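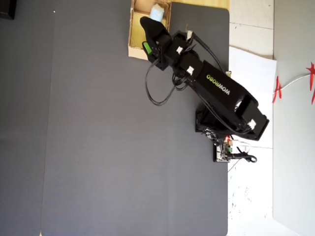
A WOWROBO arm reaching over an open cardboard box on a dark grey mat.

Grilbridge Seed Swap returns to Kedlow this September, with more beans than ever and a second room for cake

Kedlow's favourite autumn get-together is coming back for another year, and everyone who has ever saved a handful of peas in an old envelope, or thought they might like to, is warmly invited to come along. The Grilbridge Seed Swap will open its doors at Kedlow Market Hall at 10am, and there will be tea on the go until the last packet has found a new home.

This will be the 7th swap, and it has grown a good deal from the first, which took up a pair of trestle tables at the back of the Grilbridge allotments and was very nearly rained off. Last year gardeners from across the valley brought in more than 2,000 packets of home-saved seed between them, and most of those had gone by early afternoon. There were runner beans handed down through families, squashes whose names had been forgotten somewhere along the way, and one shoebox of hollyhock seed so large that people were still being urged to take a second helping at closing time.

The idea is a simple one and hasn't changed. Bring whatever seed you have saved from your own garden, windowsill or allotment, put it out on the tables, and take home something you fancy growing next year. If you have nothing to bring, please come anyway. A small donation in the tin is very welcome in place of seed, and plenty of our regulars started out in exactly that way before turning up the following autumn with pockets full of poppies.

New for this year is the Ardeleanu bean, which many people in Grilbridge will know by sight even if they have never heard it called by that name. It is a tall climbing bean with cream and maroon seeds, grown on the lower allotments for as long as anyone there can remember, and named after the family who first grew it in the town. It crops late, puts up with a wet summer better than most, and makes a very good soup. Growers on the lower plots have been saving seed from it for two seasons so that there will be enough to go round, and we are asking people to take one packet each so that as many gardens as possible can give it a try.

Visitors will also be able to try Skumemura, the free seed-saving notebook put together by the swap's organisers over the past winter. It has a page for each crop, with space to write down where the seed came from, when it was sown and how it did, along with plain advice on drying, cleaning and storing.
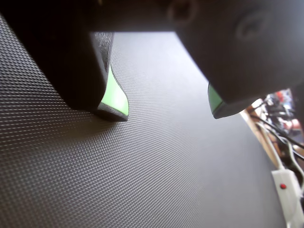 The notebook came out of a great many conversations at past swaps, when people would pick up a packet marked only "good tomato" and wonder what they had let themselves in for. A little more on the label makes all the difference. We would ask anyone bringing seed to write down the name of the plant if they know it, the year it was saved, and anything a new grower ought to be told, such as how tall it gets or whether the slugs are fond of it. Blank envelopes and pencils will be laid out by the door for those who run out of time at home.

There will be 4 short talks through the day, covering tomatoes, beans and peas, hardy annual flowers, and the rather trickier business of keeping squashes from crossing with their neighbours. Each lasts 30 minutes with time for questions afterwards, and there is no need to book. Children can make paper seed packets and sow a pot of winter salad to take home.

The cake table, which caused something of a queue last year, has been given the side room all to itself. Offers of cakes are gratefully received, and anything made with home-grown courgettes, beetroot or apples will be given pride of place. Soup and bread will be served from noon.

Entry is free. The hall has level access from the car park and dogs on leads are welcome in the main room, though we must ask that they stay out of reach of the cake.

Notes for editors

The Grilbridge Seed Swap is run by local gardeners and takes place each September at Kedlow Market Hall. All donations go towards hall hire, envelopes and refreshments.

Seed brought to the swap should be dry, home-saved and from healthy plants. Shop-bought packets are welcome if they are unopened and in date. We are not able to accept seed potatoes.

Members of the press are welcome from 9.30am, before the doors open, and will be given a cup of tea.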